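Illby Notes > Reading > The little library that outgrew its shelf

The little library that outgrew its shelf

I promised a few of you an update on the book swap, and then I let two months go by, so this is going to be long. Get a coffee.

If you're new: Illby has no public library. The closest one is a bus ride away, and the bus doesn't run late enough for anyone with a job. A couple of years ago Anikó Mészáros put one bookshelf in the hallway of the Kerekes building with a note saying take one, leave one. I walked past it for weeks before I took anything. Then I took a mystery with the last page missing (still mad) and I was hooked.

The shelf is now a room. It's the old ticket office behind the bakery, it opens at four in the afternoon, and it has 2000 books in it, give or take whatever is under somebody's bed. Most of them are paperbacks. Way too many are diet books from the nineties, and if you were planning to bring us more of those, please keep them!
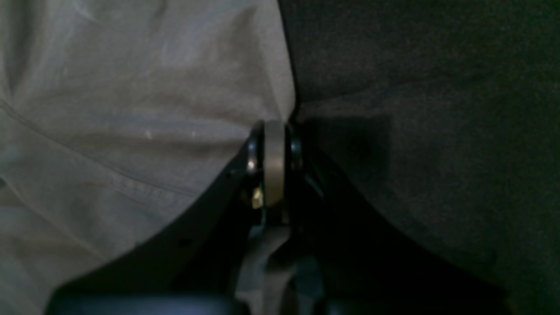 What I really wanted to write about is the kids' side, which is where all my time has gone since May. Yanling Dong teaches second grade here and she told me that a lot of her students don't own a single book. They read at school, they like it, and then they go home and that's it until morning. So we started sending books home in bags. Each bag has three picture books and a card for the grownups, and the kids keep one of the three. They get to pick which one. That part was Yanling's idea and it's the best part of the whole thing, because you have never seen such serious thinking as a seven-year-old choosing between a book about sharks and a book about bigger sharks.

We sent out 139 bags in the first round. I'd figured on maybe half of them coming back. We got nearly all of them, and one had an extra book in it that wasn't ours, with a drawing of a horse tucked inside. The drawing is on the wall now. The book went out again the next week.

Money, then. We had a grant application in with the county and it was turned down – very politely, in a letter that spelled Illby wrong. I sulked for an evening. Then Győző Szekeres, who runs the print shop on the corner, offered to cover the cards and labels for a year, and Flitum (the garden supply people out by the highway) paid for a whole order of new picture books. I'd written to them with basically no hope. The order came to 321 books and they got delivered to my house instead of the ticket office, so for a while I was eating dinner standing up.

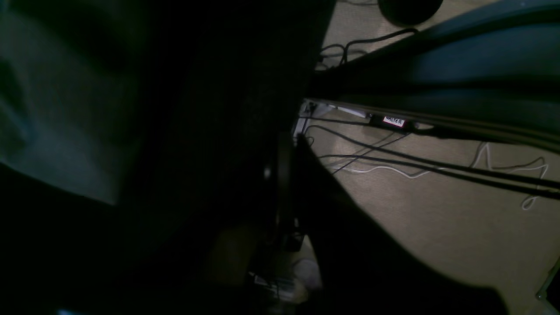 Sorting those took longer than it should have because I kept reading them. There's one about a goat who works at a post office that made me cry, and I'm not going to explain why. Luana Barros came over to help and she's much faster than me. She does it by reading age first and doesn't open anything, while I'd been making piles called things like "funny" and "bedtime" and "maybe too sad." We used her system. I did sneak a bedtime pile in at the end and she let me have it.

We also got a box of books in Portuguese from Luana's aunt and a smaller one in Mandarin from Yanling, and those went out so fast I couldn't believe it. Two families asked for more the same afternoon. I'd love to find Hungarian picture books that aren't falling apart, too. Kálmán Fodor has been reading his own childhood copies aloud at story hour, and he won't lend them out, and having seen the spines I don't blame him. He does all the voices. His bear is terrifying.

Story hour is at half past four, by the way, and it's in the ticket office unless the weather's nice, when we go sit on the grass behind Dellard Hall. Bring a blanket or a cushion if you've got one. Grownups can stay or go get groceries, we don't mind.

A bunch of you have written to me about giving things, so I'll answer the one that comes up most. 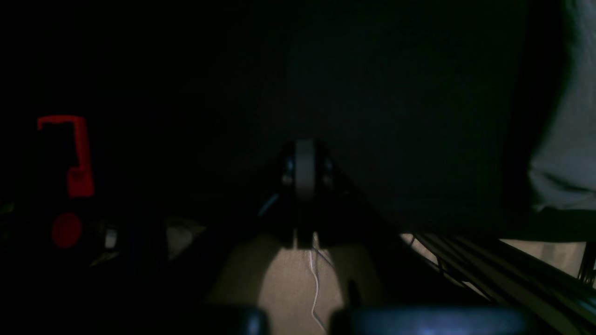
What kinds of books do you need right now?

Picture books and easy chapter books, in any language, in good enough shape that you'd hand them to a friend's kid. Board books are great too, because the little brothers and sisters get jealous of the bags. We're fine for adult novels until fall, and we can't take encyclopedias or schoolbooks at all. Drop things off any time the ticket office is open. If it's closed, please don't leave boxes on the step, we lost a really nice set of fairy tales to the rain that way.

The second round of bags goes out as soon as the cards are printed. We're aiming for 149 this time, which gets us all of second grade plus the first graders whose parents signed up. I still need people to help pack, and it's easy work – you sit at a long table, you put three books in a bag, you talk. Anikó brings poppy seed cake. Leave a comment if you want to come and I'll write back with the time.

Oh, and if anybody has the last page of that mystery, I think it was the gardener but I'd like to know for sure.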